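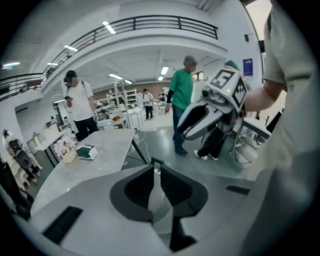

A hand-held gripper with its two square markers, in the hall at Vidcombe.

Frade's hand-held grippers have a new care routine, and it's a cracker! The team at Vidcombe published it on 6/28/20 after a spring of fiddling with pads, brackets and markers, and it fits on 2 sides of paper.

Every gripper now gets a check after 400 grasps. The finger rubber is wiped down and looked over for nicks, the bracket screws are nipped up, and the printed markers get a going-over with a dry cloth (no sprays, they lift the ink). Then comes the bit we like best: the jaws are opened and closed three times against a gauge block called Femton, and if the readings don't agree the gripper goes back on the bench for a fresh set of pads.

The whole job takes 82 seconds once you've got the knack, and there's no need to unplug anything. Spare pads come from Skurkance, who have promised a softer version in July. We can't wait to try those on the slippery stuff!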